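From: Celeste Montecinos
To: gripper-upkeep list
Subject: Re: Pads creeping on the Tandasano cell

Edin Bošković wrote:
> We swapped the finger pads in January and by the end of the month
> the left one had crept down again. Same screws, same torque, same
> swearing. How often are the rest of you re-zeroing the jaws, and
> does anyone bother to do it with a part in place? The Núñez sheet
> says every 550 cycles, which can't be right for thin-walled stuff.

Edin,

The Núñez sheet was written for a cell that picks up steel blocks. You can re-zero a gripper on a steel block with your eyes shut and the block will forgive you. A drinking cup won't.

On our cell at Flusesgate we gave up on 550 inside a week and now re-zero every 275. It takes 4 minutes if the person doing it has found the hex key, and most of a morning otherwise.

The routine, such as it is:

Close the jaws on nothing at low force and write down where they stop. Do it again. If the two readings disagree, stop there and go look at the pad screws, as no amount of typing will fix a loose screw (I have tried).

Wipe the pad faces with a dry cloth. Hortensia used to use the citrus cleaner, and for two weeks we had the best-smelling drop rate in the building.

Take the pads off and look behind them. When ours crept, it was grit in the slot, and the pad was sitting on it like a table on a folded napkin. The scuffs on the outside of the fingers you can leave alone. They're ugly and they don't do anything.

Put it all back, zero the jaws, then close on a real cup. Yes, with the part in place, every time. Bring the force up from the bottom in small steps and stop at the first setting that holds. We run 100 lifts at that setting before anyone is allowed to call it done.

I check the grip through the wrist camera at mid-height, with both fingers bearing on the wall and the rim well clear of them.

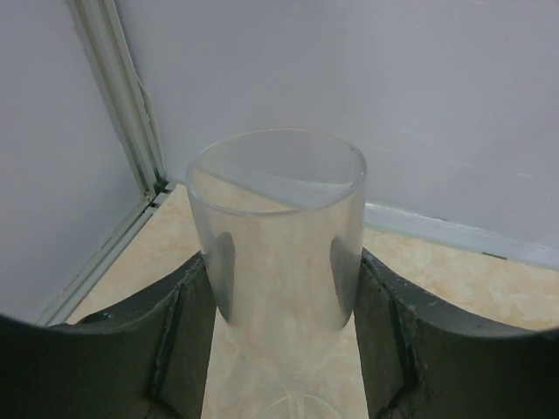

Fidel Barrientos thinks I'm wasting my time with the low-force close, and that the motor current tells you about a loose pad sooner than the position does. He may be right – he usually is about motors – but our current log is a mess and I trust the notebook.

If the left pad still creeps after you've cleaned the slot, swap left and right and see whether the trouble moves with the pad. If it stays on the left, it's the finger, and you have my sympathy. Grorkau took ages to send our last one.

Let me know what you find in the slot.

Celeste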